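Teaching two arms to put the shoes away

By Isla Ogilvie

My hallway has had a shoe problem for as long as I've lived in it, and last winter I decided (after tripping on a gumboot with a full cup of tea in hand) that the cure was to build a robot. My partner suggested a basket. We did not get a basket.

What we got was Felirura, which is what Morven MacKinnon and I call the pair of second-hand arms we've been bolting together at Stameck, the shared workshop down behind the rail yards. A membership there costs me $220 a month, and I've stopped working out what that comes to per shoe. Morven does the wiring and most of the swearing. I do the brackets, the code and the biscuits.

The job sounds so small! Pick up a shoe, turn it the right way round, put it on a rack next to its mate. I had it pencilled in as a fortnight's work. That was in July, and by the end of the month we'd managed to get one arm to wave at the other.

Sneakers were our first mistake. Laces go everywhere, tongues flop, and the fingers would grab a fistful of nothing and carry it very carefully to the rack. Lachlan Shearer, who builds cabinets at the next bench and has opinions, wandered over with a coffee and told us to start with slides. One strap, no laces, a sole stiff enough to hold its shape. I was a bit put out that I hadn't thought of it, but off I went to the discount shop and came back with pink ones and black ones, so we'd have two colours that look nothing alike to a camera.

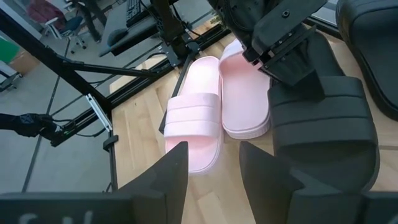
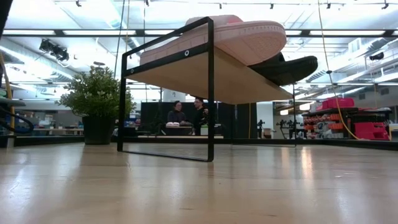

Slides on the bench with the grippers close by, and a pink and a black one up on the rack.

The strap is the whole trick. You can come at it from above, or hook a finger under it, or pinch the edge, and each way leaves the slide hanging at a different angle. We spent weeks on the pinch because it looked the tidiest on video. Then Morven tried the hook one evening while I was out getting dumplings, and by the time I got back she had a grin on her like you wouldn't believe.

Letting go is harder than picking up, I reckon. On a good run the slide settles on the board and stays put. On a bad run it catches on a fingertip, comes halfway back with the arm and drops on its side, and you stand there saying "oh, come ON" to a piece of metal. We set ourselves a target of 100 clean placements in a row before we'd let ourselves touch a boot. Our best so far is considerably less than that and Morven has asked me not to print it.

I keep a log of every attempt in a spreadsheet, and we're up to 2,518 rows. Some of the notes are useful ("wrist too low, try from the heel"). Plenty just say "no". Mhairi Semple, who runs the evening sessions, read through a page of it and asked if I was sleeping all right.

Next up is a softer fingertip, which I want to cast in silicone over a weekend if I can get the mould to release, and after that a proper go at matching lefts with rights. The hallway, I should say, is exactly as it was. There's a gumboot in it as I type.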